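Lost property table reaches its last item

FLURDALE, January 18, 2018 - The Flurdale Library's winter lost property clearout is nearly over, and the big white table in the reading room, which on opening morning could barely be seen under its load of scarves, is down to a small black block.

The library took in 257 stray belongings between September and the new year, according to Akua Dramani, who runs the front desk. Umbrellas went first. A trombone mouthpiece was collected by a man who seemed annoyed to have it back. 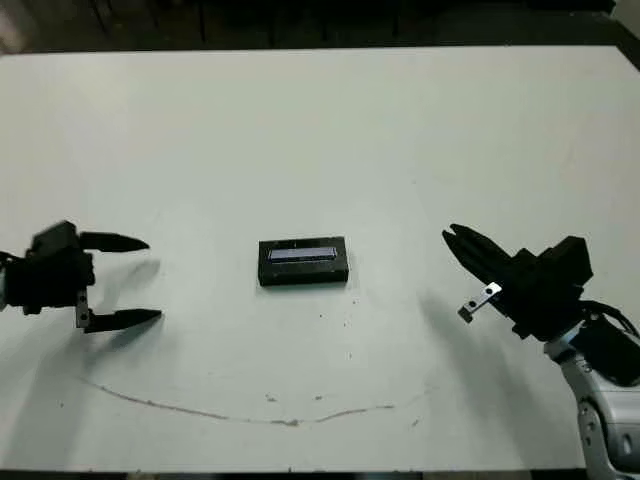
What happens to things that never get claimed?

They stay behind the desk for another 24 days, then go to the Skerna thrift store on Pacheco Street, where many of them were bought in the first place.

The block, small, black and rectangular, has attracted theories but no owner. Simão Mota, a regular in the periodicals corner, believes it belongs under the short leg of something. Bảo Khương favors a doorstop, though he concedes it would have to be a very light door. Dramani has ruled out both - and declined to offer a theory of her own.

"Somebody in this town is missing it," she said. "They may not have noticed yet."

Claims can be made at the front desk during opening hours. Claimants will be asked to describe the item, and "black" will not be enough.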